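Apples by the plateful as the Zukotcombe hall opens its doors

I went along to the apple weekend at Zukotcombe hall meaning to stay for half an hour, and I came home four hours later with two carrier bags and a very sore jaw (all that tasting!). November is late for apples, I know, but the organisers have always liked to wait until the keepers are ready, and this year they had 23 varieties out for people to try.

The takings at the door came to £1,225, and 618 people came through over the weekend, which is the best they've had since the event moved up from the old chapel. The money goes towards new trees for the orchard on Kaewkla Lane, where a dozen or so of the older ones came down in the spring gales. If you've walked past lately you'll have seen the gaps.

Bastien Chauvin was in charge of the tasting tables and hardly sat down. I asked him which apple I should take home for a crumble and got a proper telling off for even thinking of using one sort on its own. "Two at least," he told me. "One that falls apart and one that doesn't." So I bought a bag of each and I can report that he's quite right. I added a bit of ginger too, but please don't tell him.

There was a lot of friendly arguing over colour. The children all made straight for the reddest ones, as children do, and the grown-ups weren't much better. Valentin Rey, who has looked after the orchard's records for years, reckons you could put a yellow apple with a bit of a blush next to a glossy red one and the red will go first every time, whatever they taste like. He tried to steer me towards the yellower ones all afternoon. I gave in eventually and he was very pleased with himself.

The juice sold out on the first day, I'm sorry to say. They pressed 1,000 bottles and the last of them went just after three o'clock, to a man with a wheelbarrow! More is being pressed for the Christmas market, and you can put your name down for it at the Stavamar farm shop. It's the cloudy sort and needs drinking up within a few days of opening, though in our house that has never been a problem.

The cake stall did well too. I had the apple and walnut, my sister had the apple and walnut, and then we went back and shared a slice of something with custard in it that neither of us could name. If you made it, could you please send the recipe in? I'd love to print it.

For anyone who bought more than they can eat (guilty), the advice from the tasting table was to keep them somewhere cool, not touching each other, and to go through them once a week and take out any that have gone soft. Cooking apples can go in the freezer once they're peeled and sliced. Mine are in the porch, in shoeboxes, and the whole place smells wonderful.

Next up at the hall is the Zerkari quartet, who are playing two evenings before Christmas. Doors open at seven and there'll be mulled juice as well as wine. Tickets are on sale at the farm shop, and it's worth getting in early, as last year's were gone in a week. Anyone who'd like to help plant the new trees in the orchard can leave their details there too. Bring your own spade if you've got one, and wellies, as the bottom end is still very boggy.

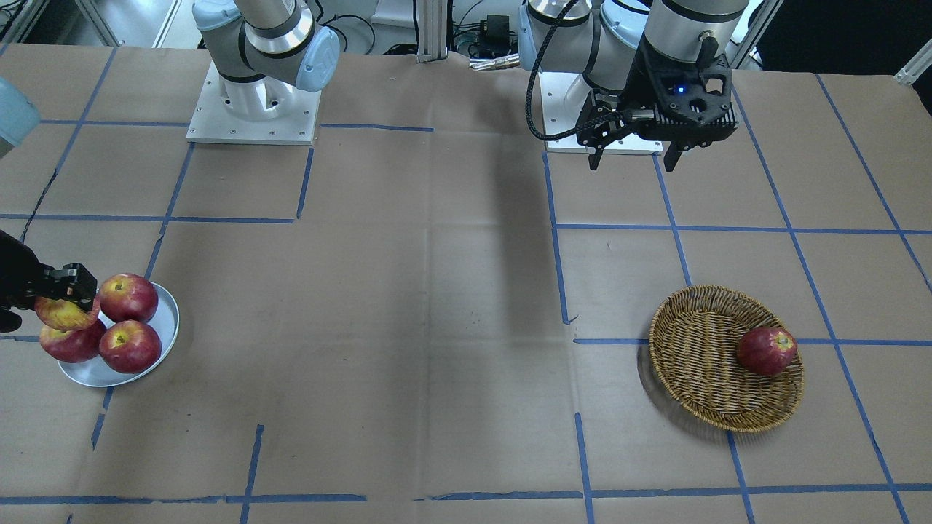
Red apples with a round white plate, and a yellower one held above them.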